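Course Handout 4: Gathering Demonstrations for a Placing Task

Robot Learning Laboratory, Vandton Institute

This handout accompanies the fourth laboratory session. It sets out how students are to gather examples for the bottle-placing task, how each example is to be checked, and how the finished set is to be handed in. Students should read it before their assigned session and bring a copy with them. The general safety rules were issued in Handout 1 and are not repeated. 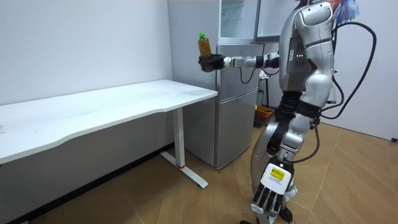 Page last changed: Wednesday, June 10, 2020

1. Purpose of the session

A learning system of the kind studied in this course does not receive a written program for the movement it must make. It receives recorded examples, each pairing what the cameras saw with what the joints did, and it is trained to produce similar joint commands when it meets similar views. The quality of the result depends heavily on the examples. A group that gathers careless recordings will usually find that its trained model has copied the carelessness faithfully.

The task is a small one. The robot holds a closed bottle in its hand, carries it over the desk, sets it upright on the desktop, opens the fingers and withdraws the arm. The opposite task, in which the bottle begins on the desk and must be picked up, uses the same room and the same objects, but it is recorded as a separate set. The two sets must never be mixed under one task name.

2. Terms used in this handout

Episode: one complete recording, from the start signal to the stop signal.

Demonstration: an episode in which the operator carried out the whole task as instructed. Every demonstration is an episode, but some episodes are failures and are labeled as such.

Fixed view: the picture stream from a camera that does not move with the robot.

Head view: the picture stream from the camera at the robot's head.

Reset: the work of returning the robot and the objects to a permitted starting state between episodes.

3. Preparing the workspace

Before the first episode, the group checks the desktop and clears it of everything that does not belong to the task. Pens, phones and papers left on the desk become part of the training data. Small marks on the desktop may remain, provided that they are not wet, and students should not wipe the surface halfway through a batch. A change in the look of the surface between two halves of a batch is difficult to trace afterward.

The lights are set once and left alone. The refrigerator doors are kept closed during recording. Cables behind the robot are checked for free movement through the full range of the arm, and any cable on the floor is kept away from the operator's path.

One member of the group serves as operator, one as recorder and one as safety observer. The safety observer holds the stop button at all times and takes no other duty.

4. Recording an episode

The operator brings the arm to the starting pose and announces that it is ready. The recorder opens a new episode in the Trimo logging program, confirms that all streams are live and gives the start signal. The operator then performs the task at an even pace, without long pauses. Hesitation is recorded along with everything else, and a model trained on hesitant episodes may stop in mid-air.

After release, the operator moves the hand clear of the bottle and lowers the arm to the resting pose before the stop signal is given. Episodes that end at the moment the fingers open are not accepted — the withdrawal is part of the task, and it is the part most often cut short.
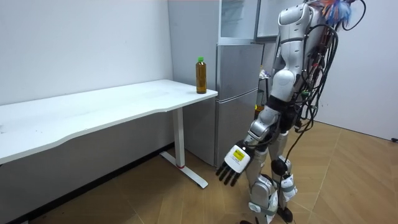 Figure 2. Fixed view: bottle upright on the desk, left arm lowered.

The recorder marks each episode with one of the following labels before the next one is opened:

Complete: the bottle stands upright on the desk and the arm has withdrawn.

Failed: the bottle fell, was dropped, or was released in a position other than upright.

Void: the recording is unusable for a technical reason, such as a lost stream or an early stop.

Failed episodes are kept. They are left out of the first training run, but they will be used in Handout 6, where students train a model to judge success from the final views. Void episodes are also kept until the instructor has confirmed the cause.

5. Variation between episodes

A set in which the bottle is always placed on the same spot teaches the system very little about placing. Each group therefore works from a printed grid of 20 target positions and goes through it in the shuffled order given on the group sheet. The operator should aim for the listed position, but a small error is acceptable and should not be corrected by sliding the bottle after release.

The starting height of the hand is varied as well. The desk height, the position of the refrigerator and the position of the fixed camera are not varied in this session. Variation is to be introduced on purpose, one factor at a time, so that its effect on the trained model can be studied later.

6. Background views

Each batch includes short recordings of the bare desk from the head view. The Hakim checking script compares these with the first views of later batches and reports any shift in the camera or the furniture.

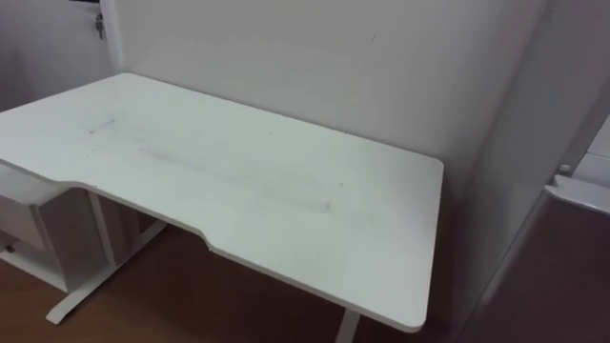
Background recordings carry the label "background" and have no success label. They are made with the head in its standard pose and the arms lowered out of view. If the script reports a shift, the group stops recording and calls the instructor. Students are not to adjust the camera mount themselves, even where the fault seems obvious, because an undocumented adjustment affects every group that uses the room afterward.

7. Checking the recordings

The recorder and the operator review the batch together on the same day. For each episode they watch both views at normal speed and confirm that the label is correct. They then examine the last second of the head view on its own. A bottle that looks upright from the fixed camera may be leaning toward or away from it, and the second view often settles the matter.

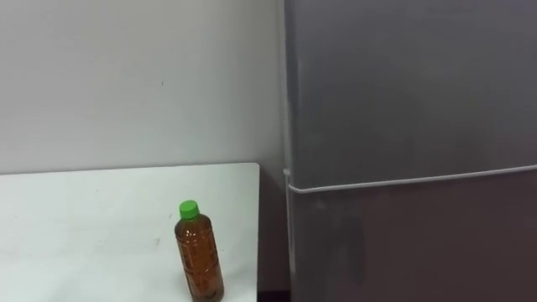
Where the base of the bottle falls outside the head view, the label must be decided from the fixed view, and the recorder enters "base not seen" in the notes column. Such episodes remain valid. The note is needed later, when groups compare a model trained on one view with a model trained on both.

Labels may be changed during the review, but the earlier label must stay in the log. An episode on which the two reviewers disagree is marked for the instructor.

8. Size of the set

Each group contributes up to 400 episodes over the term. The shared course set is closed when it reaches 2000, and every group trains on the same closed set. Groups that finish early may record extra failed episodes with the instructor's permission.

9. Handing in

The batch folder is copied to the Gullow server under the group number. It must contain the episode files, the log, the completed group sheet and the output of the checking script. Folders without a log are returned unread. Questions about access to the server should be sent to the laboratory desk, extension 1139.

10. Questions for the written report

Explain why the withdrawal of the arm is recorded as part of the task.

Describe one way in which an operator's habits could appear in the behavior of a trained model, and propose a check that would reveal it.

Suppose that all complete episodes were recorded in the morning and all failed episodes in the evening. State what a success model might learn from such a set.

Reports are limited to two pages, not counting figures. The next session covers cutting episodes into segments, and Handout 5 should be read in advance.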